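Subject: Re: [rugweavers] Stripes, muddy colors, and a warp that won't behave
Date: 2001-06-29

Hanne Lahtinen wrote:

> I have cut up most of a closet for my first real rag rug and I'm
> stuck before I've thrown a single pick. I've got a big pile of old
> jeans, some maroon corduroy, two tan bedsheets and a heap of black
> t-shirts. When I lay the strips next to each other on the floor
> they look great. When I wove a sample it all turned to mud. Is it
> the warp color? The strip width? Also my edges pull in something
> awful, I lost nearly two inches in the first foot. The loom is an
> old Huttunen that came with the house and no instructions.
>
> Any help welcome, I'm getting discouraged!

Hi Hanne, and welcome!

First of all, don't be discouraged, everybody's first sample looks like something you'd wipe a dog with. I still have mine. It lives under the washing machine.

I have the same loom, or a close cousin of it. Mine came from an estate sale outside Provcombe and it had been stored in a barn with the beater off. If yours is the four-shaft with the pegged treadles, check the brake before you do another thing. The pawl on mine had worn so round that the warp crept forward a tooth every time I really leaned on the beater, and I spent all of February thinking I had a tension problem in my hands. My brother-in-law filed it square again in ten minutes. Cost me a pie.

Now the mud. You've got plenty of contrast in that pile, so I'd bet on one of two things. Either your stripes are too narrow, or your warp is fighting you. You didn't say what warp you used. If it's that bright white carpet warp, it puts a little white speck on top of every color in the rug, and your dark blue and your maroon both slide toward the same gray-purple. I weave nearly all my denim on a navy or black warp now. The Trodutell 8/4 cotton in navy is what I've been using and I like it fine, though the last tube had knots in it, and I see somebody asked about that a while back and didn't get an answer. Yes! Knots! I had three in one tube and sent them a crabby note.

On stripe width, try this. Pin your strips to a bedspread or whatever you have, go stand at the other end of the room and squint. Blue next to maroon goes flat at that distance, they're too close in darkness even though they're such different colors. Stick one pick of cream or tan between them and suddenly you can see both. I learned this from a lady at the Istenia guild sale who had a runner in blue and dark red that I could not stop looking at, and when I got down on my knees (in a skirt, in front of everyone) there was a skinny little line of light cotton between every single block. So tear one of those sheets thin, half the width of your denim strips, and use it like an outline. Save your black for the ends, or for two-and-two banding with something light, where it gets that nice ladder look.

Denim needs cutting narrower than you think. I cut mine an inch and the t-shirts closer to two, because the knit rolls up on itself when you pull it. The corduroy I would tear, if it tears. It'll shed all over you. Do it outside. I did mine in the kitchen and we were finding maroon fluff in the butter.

For the edges, are you using a temple? If you're not, get one or make one. People will tell you that you can do without if you just leave enough slack, and I'm sure those people are better weavers than I am. I put in a good high arc with the rag, poke it down in the middle with my fingers so it's a couple of hills instead of one, then beat on an open shed, change, and beat again. And double your outside warp ends on each side, the last two dents. I set my temple a hair wider than the width in the reed and move it every couple of inches, and yes it's a nuisance and yes you'll stab yourself.

How wide are you going? The rug on my loom now is 152 ends and that gives me a hall runner I can reach across without getting off the bench. I put on a long warp so I'd get several out of it, and I know how much rag I've used because I got curious and kept a tally on the wall – 487 yards so far and I'm not through the second one. So before you start for real, weigh your pile! Running out of maroon two thirds of the way down is a heartbreak. I bought 50 cents' worth of somebody's old curtains to finish one and it doesn't match in daylight at all. My mother says it's charming.

One more thing about planning. I used to draw everything out in colored pencil, and I never once wove what I'd drawn. What works for me is paper strips cut from catalogs and paint cards, glued down in order, and then I move the bottom third around until I quit fiddling with it. If you like blocks, cut the strips crossways and make a patchwork of them, big plain rectangles with the stripey bits in between. It won't all weave on four shafts but it tells you which colors want to be neighbors. Blue and maroon in large pieces with tan and black and cream kept to the narrow bits is about as good as it gets, to my eye, and you own every one of those colors already except cream. Stain one of your sheets less, or something. You'll work it out.

Oh, and wash everything first. In hot. Even the jeans that have been washed a thousand times. I had a black t-shirt bleed onto a cream border and I just sat there on the porch steps with the thing in my lap.

Couple of pictures at the bottom. Let us know what warp it was, and if the brake's slipping say so and I'll try to describe the filing, though I was mostly holding the flashlight.

Does anyone else on here have a Huttunen with the original treadle cords? Mine are stretched different lengths and I don't know what they started out as.

Happy weaving,
R.

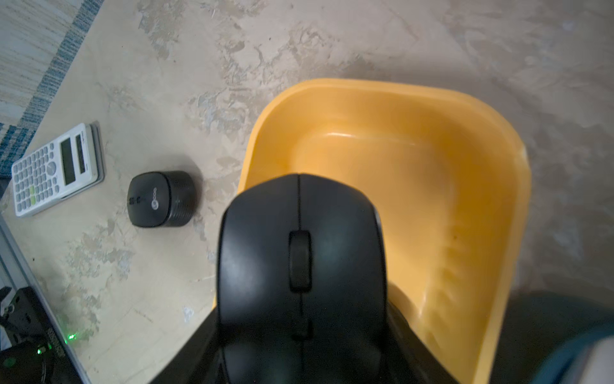
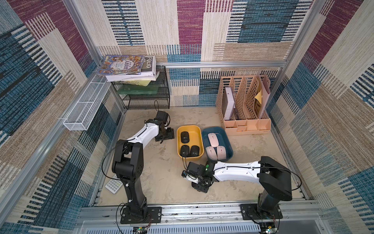
First one: mouse and yellow bin. Second one: blue and maroon blocks on cream, with the black and cream banding on the left.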